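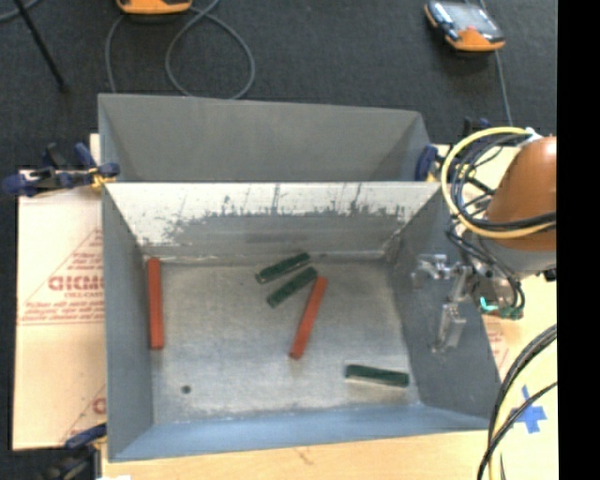

Grellmont store, Unit 2 – goods-in and racking inspection
February 2021
Inspected by: Aleksi Turunen

1. Racking uprights, bays A to F
Pass. Slight scuffing at floor level on bay C, no deformation. Base plates bolted on all uprights.

2. Beam locking pins
Fail. Two pins missing on bay E, second level. Bay unloaded and taped off. Replacements ordered from Kubíček.

3. Load notices
Pass with comment. Maximum 200 kg per shelf shown on every bay. Notice on bay B faded – reprint.

4. Metal bins and trays
Pass. Rims checked for burrs and split welds. Limit per bin is 80 kg gross. Bins not to be stacked when part-filled.

5. Walkways
Fail. Pallet wrap and strapping left by the roller door. Cleared during the visit. Same comment made in August.

6. Fire extinguishers
Pass. Service tags in date. Unit by the office is hung too high; lower the bracket.

7. Lighting
Pass with comment. One tube flickering over bay D. Zelari to replace at next call.

8. Hand pallet trucks
Pass. Truck 3,039: wheels worn but within limits. Fitar label on handle partly missing, rated load still readable.

9. First aid box
Pass. Eyewash expires before the next inspection. Reorder.

Outstanding: items 2, 3, 6, 7 and 9. Bay E stays out of use until the pins are fitted and signed for.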